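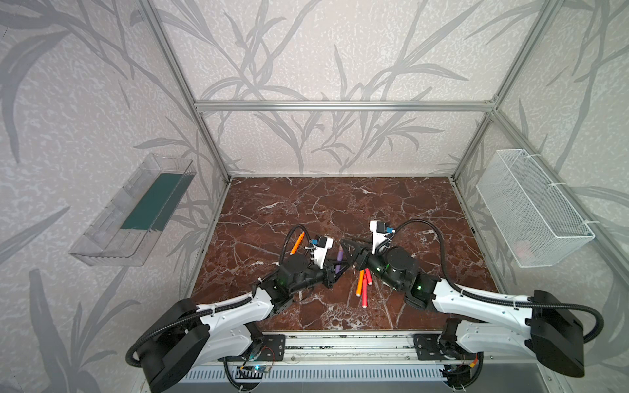
Stullness win a low-scoring final at Coltero

Stullness beat Curnideck by 30 runs in the district one-day final at Coltero Park, their first title in the competition since it moved to 50 overs a side.

Stullness chose to bat and made 231, which looked short at the break. The pitch was slow from the start and the ball kept low from the river end. The opening pair put on a steady stand before both fell in the same over, and the middle order never got going. Most of the late runs came from the last two wickets, with a lot of hard running and very few boundaries. 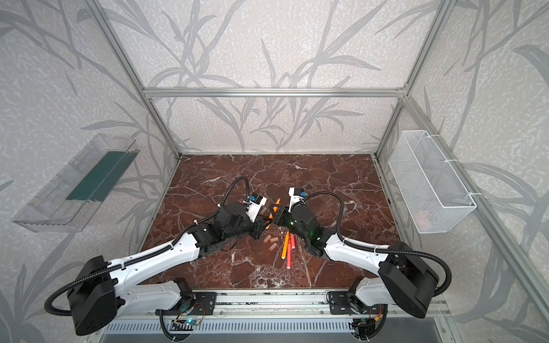
Curnideck began the chase well and were ahead of the rate after 20 overs. Then Stullness brought on spin from both ends and the scoring dried up. Four wickets went down in a short spell, two of them to catches at short midwicket. Curnideck were all out for 201 with nine balls left. A run out in the 44th over, when both batters ended up at the same end, finished any real chance they had.

The gate was 770, up from 304 for last year's final. Parking at the north side filled early, and members going to the Appiah match should use the school entrance.

Stullness now go into the regional round in July, where they play Appiah away. The club bus will run if enough seats are taken. Put your name on the list in the pavilion or reply to this newsletter. Fares are the same as last season.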